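Grullunham Ladies' Thirds, or how I came to own a hockey stick again

Tue 18 August

Pre-season training started last night and I can't lift my arms high enough to wash my hair, so I am typing this with it in a state. If you have come over from the club page hoping for the fixture list, it isn't here. Li-hua Kong has it and she is still arguing with the league about the first weekend.

For the rest of you, a recap. I last played hockey properly at school, on a gravel pitch that took the skin off your knees and kept it. I was a left back because I was slow, and I stayed a left back because I was in the way. Then came a gap of a good many years in which my only contact with the sport was moving the stick from one under-stairs cupboard to another. Last December I went to a quiz night at the clubhouse, had two glasses of something warm, and signed a sheet of paper I believed to be the raffle.

The sheet was for the thirds.

We finished last season second from bottom, which sounds worse than it felt, as the team at the bottom folded before Easter. We won 4 matches. One of those was a walkover when Gririllow's minibus broke down, and I have never been so pleased about a gearbox. The best of the others was away at Doolan, where we were two down at half time and Ataahua Donnelly gave a team talk consisting of the words "well, this is rubbish" and a bag of orange quarters. We won 4-2. She has tried the same talk six times since and it has not worked again, though the oranges are always welcome.

So, last night. Our new coach is Paora Sutcliffe, who has come to us from the men's side, where he was used to people doing what he asked. He believes in fitness. He had put cones out. I have nothing against cones as a class of object but there were a lot of them and they went a long way off, and when we got to the far ones he wanted us to come back.

First came a warm-up, which I mistook for the session. Then there was a thing called the ladder, which is not a ladder, it is flat on the ground and you put your feet in it in an order that everybody else seemed to have been taught at birth. Then short corners. I am on the post for short corners. My job is to stand next to a metal upright while someone hits a hard ball at me from close range, and to be brave about it. I have been told I have a natural talent for this, by people who don't want to do it.

After that he sent us on a run. It was 3000 metres, all of it round the outside of the pitch, and he told us the distance beforehand, which I thought was a tactical error. Elsie Pryor, who plays in goal and therefore has not run anywhere since the club changed its badge, asked if she could do it in her leg guards so as to be excused at the halfway mark. He said no. She did it anyway, without the guards, talking the entire time, and came in ahead of me.

I would like it on record that I wasn't last. Somebody stopped to do up a shoe.

Then we had the talk about eating. Paora has views. Apparently a sausage roll in the car park is not preparation for a one o'clock push-back, and neither is nothing, which was my other method. He wants us to bring a proper packed lunch to away games and eat it two hours beforehand. I pointed out that two hours before most of our away games I am in a layby with Li-hua, looking at a map upside down. He said then eat it in the layby.

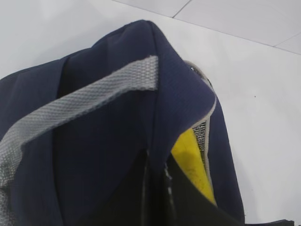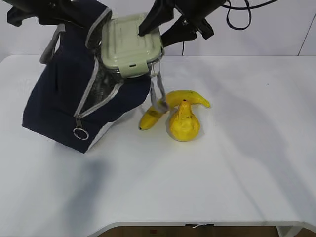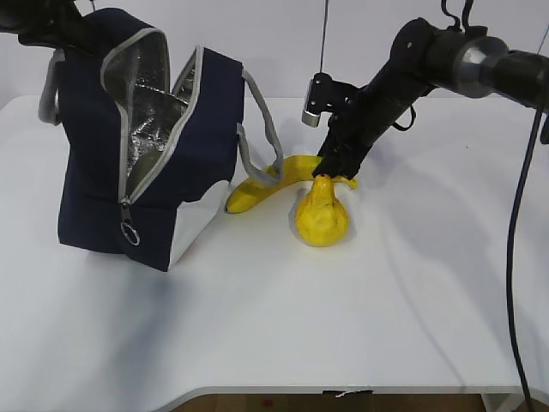
Alby Stubbs thinks the whole food business is nonsense and left a long message under my last post to say so. In his day, he wrote, you had a pint of milk and a slice of fruit cake and you played all seventy minutes with no rolling substitutes, and if you felt sick at the end it meant you had tried. He also wants to know why the thirds can't defend the left-hand side of the circle, and whether anyone has thought of putting a defender there.

Thank you, Alby. There is a defender there. It's me.

He does have half a point about the left, though, and I have been chewing on it all day. The trouble is the reverse stick. For anyone who doesn't play: you can only use one face of a hockey stick, so anything that comes at you on the wrong side has to be dealt with by turning the stick over and poking at it, like somebody trying to get a sock out from behind a radiator. Good players make this look elegant. When a quick forward comes down my side she can spot within a minute that I would prefer she went the other way, and being young and heartless she doesn't.

Paora's answer is footwork. Move your feet earlier and you won't need the reverse. He said this to me last night very kindly, while demonstrating, and he covered the ground between the dotted line and the baseline in the time it took me to say "I see". I did see. Seeing has never been the problem.

Li-hua's answer is to swap me with the right back. We tried that in the spring, against Galtero, and I spent the first half drifting home to the left like a cow at milking time, so that there were two of us over there and a large inviting meadow on the right. Galtero noticed. They noticed three times before the break.

My own answer is a new stick, and I have bought one. I know. The old one was bowed, and not in the way they're meant to be these days; it had been leaning against a boiler. The young man in the shop asked what level I played at and I said "club", which was true and told him nothing. He then asked how much carbon I wanted. I hadn't known it came in amounts. He said more carbon meant more power but was less forgiving, and I said I would take as much forgiveness as he had in stock. It cost me a shade under 100 pounds and it is turquoise, and it makes a lovely noise when it hits the ball and a different, duller noise when it hits my foot.

Other matters arising.

Subs are due. If you are one of the people who says "oh, did I not pay?" every September, you did not pay.

The new shirts have come and the numbers are the right way up this time. I'm keeping 13 from last year, having failed to persuade anybody that it was the cause of anything.

Lifts for the Doolan match: Ataahua can take three if someone else takes the goal kit. The goal kit bag travels badly. I had it in my car for a fortnight last winter and I still get a whiff of it when I put the heater on. Whoever has an estate car, or a cold, please come forward.

Mouthguards. Several of us turned up without, me included, and Paora made us sit out the tackling, which was the nicest ten minutes of the evening. I don't think he meant it as a treat. I have since found mine, in the pocket of the coat I was wearing in March, with a mint stuck to it. It has been boiled.

There's a friendly against Gririllow before the league starts, assuming they've had the minibus seen to. I'm told they have three new midfielders and one of them is fast. She'll come down my side, they always do. I've promised Paora to keep low, move early and not commit to the tackle until she has. I practised it in the kitchen this morning with a rolled-up tea towel for a ball. The dog got round me on the outside twice, and he's eleven.

Training again on Thursday, half past seven, shin pads on before you leave the clubhouse please. Elsie is bringing a speaker, and has been asked not to choose the music. If the cones are out when we get there I am going to move the far one in a bit before he sees.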